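Tenotell handoff set, README

last touched 2025-07-06, Gilles Pichon

Read this before you train on anything. Most of the questions I get are answered in here somewhere.

What it is
Two-arm handoff and hold episodes, wrist cameras only. 960 episodes total. No overhead camera, no side camera, no depth. The point was to see how far you get on coordination when each arm only knows what its own wrist sees plus its own joints. Ovden had a set with a fixed overhead view and the policies leaned on it so hard that wrist views were basically ignored (we masked them at eval, nothing changed). So, no overhead view at all this time.

Layout
One folder per episode. Inside: two video files, left and right, a joint log, and a short notes file. Notes file is free text and sometimes empty. Logs are at 20 Hz, interpolated to match the video. If you want the raw timing it's in the extra column at the end, don't use it for training, it has jumps.

Splits
train and heldout. Heldout was picked by session and not by episode, so dont reshuffle. Someone at Pistholm reshuffled and got great numbers and it was leakage.

Method, short version
One encoder shared by both wrist views, one small head per arm. Each head gets its own view at full rate and a slow summary of the other arm's view, updated every 18 steps. That slow summary is the whole idea. With it off the arms drift into each other near the handoff point. With it on at full rate training gets unstable and the heads start copying each other. 18 was the best of what we tried, we did not try much.

Close work is where the shared encoder earns its keep. Other gripper right up against your own, jaw on the object, own finger taking up a big part of the view. Finger pads are worn and one tip is chipped, left as is, so the encoder sees real hardware and not a clean render.

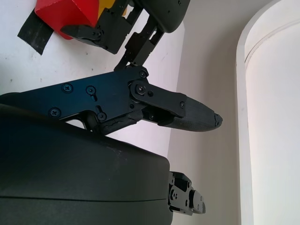
Why not just give both heads both views at full rate?
We tried that first. Loss looks better for a while, then each head learns to wait for the other one to move and you get long stalls at the handoff. The slow summary is too stale to copy from, so each head has to commit based on its own view.

Results
Heldout only, best checkpoint by validation loss, no picking by eval score. The slow summary beat both baselines on finished handoffs. The gap is mostly in the last stretch before contact. Approach from far away is the same for all three, so if your task has no close contact I wouldn't bother with any of this. Full table is in the results folder. The April numbers are superseded, they used the old heldout list.

Training
600 epochs, fixed learning rate, no augmentation except mild brightness. Random crop hurts a lot, it moves the fingertip around in the view and the head seems to use fingertip position as an anchor. Horizontal flip is just wrong here, left and right arms are not mirror images. Color jitter on hue: don't.

Known problems
- some notes files have the arm names swapped. The video names are right, trust those.
- objects near the border of a view are often partly out of sight. Not filtered.
- background is mostly pale and plain in the sessions I checked. Expect poor transfer to clutter, we havent tested it properly.
- gripper opening is logged as commanded, not measured. When a jaw is pressed on something the two won't agree.
- the loader from the Deschamps repo mostly works but it assumes three cameras. Set the third to none or it hangs with no error mesage.

Not included
Force data. Calibration between the two wrists. Failed resets, those were deleted before I got the drive and I can't get them back.

Use
Research only for now. If you publish on it, say which heldout list you used, the file has a version line at the top. Fixes go to Gilles, with the episode folder name in the subject please.

TODO
- rerun the full rate baseline with the new list
- measured gripper opening, if the logs can be recovered
- merge the notes fixes from Pistholm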